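Cellinier kitchen sim pack -- anyone paid for this?

Board: Simulation and Training Tools
Started 2025-09-16

drikis_fan
Cellinier is selling a kitchen scene pack for mobile arms. 80 layouts, two license tiers, and a sales page that says policies trained in it "carry straight over to real homes." No numbers under that claim that I could find. Before I ask my boss for money, has anyone here run it?

Bemgate_Bill
We had the trial in February. Rendering is fine. The layouts are the problem. Out of 80 I'd call nine of them different kitchens. The rest are the same cabinets shuffled, with a new floor.

phuc_ung
I'm on the paid tier, so I'll stick up for it a little. Setup took me an afternoon and the physics didn't blow up, which I can't say for the free stuff I used before. One of the island layouts from my session today:
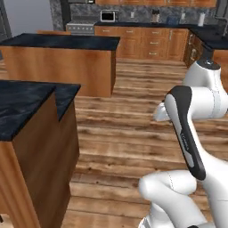 Island layout, arm in view at right, stove and back counter behind.

Look at the notch in the near island. You don't get many cutouts like that in stock scenes, and my planner kept clipping the inside corner until I fixed the collision margins. I count that as the pack doing its job.

Bemgate_Bill
Nice notch. Now look at everything else. Same orange-brown wood on the islands and the back cabinets, black countertops all over. Where's the mail? Where's the dish rack? My own kitchen has never been that tidy for one hour of its life. If you train on that and then send the arm to somebody's apartment, good luck.

phuc_ung
There's a clutter setting. I had it low for that run.

Bemgate_Bill
I tried the clutter setting. It drops more stuff from the same small set of objects. That's not clutter, it's inventory.

mod_cù
Phúc, did you test anything on hardware afterward? That's the part I'd pay for.

phuc_ung
Only reaching and drawer opening. Reaching was good. Drawers were so-so -- the small handles pull a lot easier in sim than on our real cabinets. I ended up raising the friction by hand.

mod_cù
So the "straight over" line on the sales page is a stretch.

phuc_ung
For drawers, yes. I still think it saved me two weeks of modeling.

drikis_fan
Two weeks of my time costs more than the lower tier, so that's an argument. But I need handles and hinges to behave or I'm back to tuning everything myself. Does the license let you edit the assets?

phuc_ung
Upper tier only.

Bemgate_Bill
There it is.

drikis_fan
OK. I've written to Cellinier asking for hardware results on drawers and for a trial with editing switched on. I'll post whatever they send me.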